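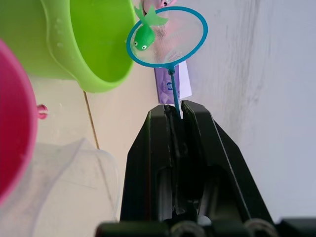
Friesen will open the shallow end of Pondum Lake to hand netting starting next week, ending a closure that has been in place since the spring of last year. The town council approved the change at its June meeting and posted the final rules on 2023-07-11. Children and adults may catch minnows, crayfish and water insects from the bank or while wading, as long as they put them back before leaving. No permit is needed for small hand nets, and that covers toy fishing nets with a thin handle like the blue one shown. Cast nets, seines and traps are still banned everywhere on the lake.

The open area runs for 92 yards along the south shore, from the boat ramp to the wooden footbridge. Signs are going up at both ends. The reed bed past the footbridge stays closed to all visitors through the end of the nesting season, and dogs must be on a leash within sight of it.

Netting was stopped last year after the water level dropped and the bank near the picnic tables began to give way. The town hired Hitevov, a local excavation firm, to rebuild the bank with stone and replant the slope above it. That work finished in June. The parks department says the lake is now at its normal summer level, and the new bank held up well in the heavy rain early this month.

Hours are 8 a.m. to sunset. Children under 10 must have an adult with them at the water's edge. Buckets are allowed, but anything kept in one has to go back into the same part of the lake. Bait fish from stores may not be released. The town found goldfish in the lake two years ago and is still removing them.

Parking may be the bigger problem. The gravel lot off Lotodar Road has 60 spaces and was full by mid-morning on most weekends last summer, even with netting closed. Drivers who park on the shoulder can be fined $61, up from $45. An overflow lot behind the ball fields will be open on weekends through Labor Day, and a paved path leads from there to the lake. The walk takes almost 10 minutes.

Several residents told the council they wanted the rowboat dock reopened at the same time. The dock failed its inspection in the spring, with rot found in four of the posts. Repairs are not in this year's budget, and the council is expected to take up the question again in the fall. People with their own kayaks and canoes can still use the boat ramp, where the launch fee has not changed.

The restrooms by the picnic tables are open, but the drinking fountain next to them is shut off while a leaking line is replaced. Visitors should bring their own water. A map of the open shoreline and the full list of rules are available at the parks office and on the town website.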